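Speaker notes: Hard Water in Older Buildings
Spring program for building managers, Grenthorpe Institute of Property Care
Speaker: Ekua Owusu

Opening

Good morning, and thank you to the Institute for the invitation. Acknowledge Akash Shakya, who prepared the water survey. Remind the audience that questions will be taken at the end and that the handout contains the full tables.

State the subject plainly. Hard water is water that carries dissolved calcium and magnesium. It is safe to drink. The cost to a building comes from the scale it leaves in heaters, valves and fixtures.

Part one: what tenants report

Tenants rarely use the word "hardness." They report white marks on faucets, stiff towels, weak showers and cloudy glassware. The Institute asks managers to record these complaints in the tenant's own words and to note the floor and the fixture. A cluster of complaints on one riser usually deserves a visit before a single complaint elsewhere. 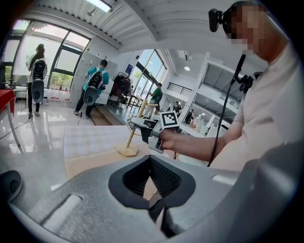 A man in a white T-shirt, one arm extended, with a hand-held gripper in his hand.

Pause. Ask how many in the room keep a written log of water complaints.

Part two: the survey

The survey covered 860 apartments in Grenthorpe and Mevolen. Samples were taken at the kitchen tap, with the cold water run for 30 seconds first. Buildings supplied from the Mevolen wells gave the highest readings. Those on the reservoir supply gave the lowest, with little change from January onward.

Explain the difference between hardness and film. Mineral deposits on a tumbler will dissolve in white vinegar. Etching will not, and the glass stays cloudy however often it is washed. Managers should suggest the vinegar test before they send a plumber, particularly where the tenant has a dishwasher.

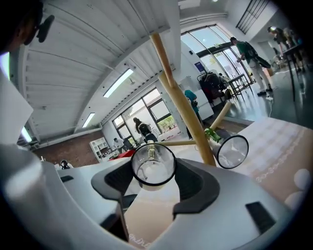 The same test can be used on shower heads and faucet screens. Remove the part, leave it in vinegar for 30 minutes, and rinse it well. Check the maker's instructions first — some plated finishes are damaged by acid.

Part three: treatment

Refer to the Appiah building. A softener was fitted to the hot supply only, and the kitchen cold taps were left untreated. Matúš Štěpánek will take technical questions on that installation.

Points to stress: flush water heaters on a fixed schedule, keep the service record near the unit, and test the incoming water again whenever the supplier changes its source. A softener set five years ago may no longer suit the water it receives.

Skip the slide on salt storage if time is short.

Close

Handouts are on the table by the door. Completed survey forms should be returned to Ekow Darko at the Institute office.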